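Fulgate Portable Lane Closure Sign Kit

Item no. 1189
Made by Karagiannis

The Fulgate kit is a roll-up warning sign and stand for road crews, tow operators and fire departments that need to mark a blocked lane after a crash. One person can set it up on the shoulder.

The sign face is orange reflective fabric with black lettering. Choose from CRASH AHEAD, LANE CLOSED or WATER ON ROAD. Faces attach with corner pockets and can be changed at the roadside.
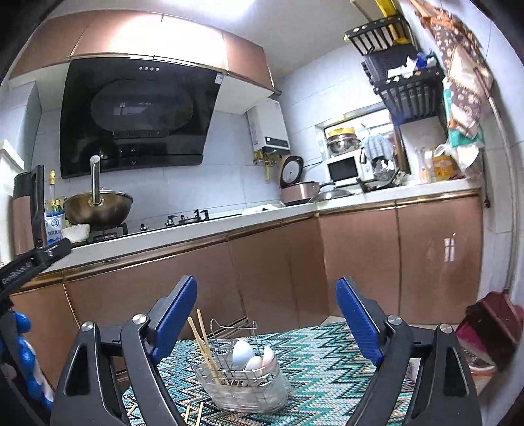 The stand has 4 folding legs that adjust separately for sloped ground. In strong wind, hang a sandbag from the center hook. Sandbags are sold separately.

In the kit:
2 sign faces of your choice
Stand with folding legs
Cross brace
Carry bag with shoulder strap

Price: $578 per kit. Extra faces can be ordered at any time.

Orders placed before 2 p.m. leave our Rurkdale warehouse the same business day. Check your state's rules for sign size and spacing before use on an interstate.

For department orders and quotes, contact Saeed Kordestani at the Rurkdale sales desk.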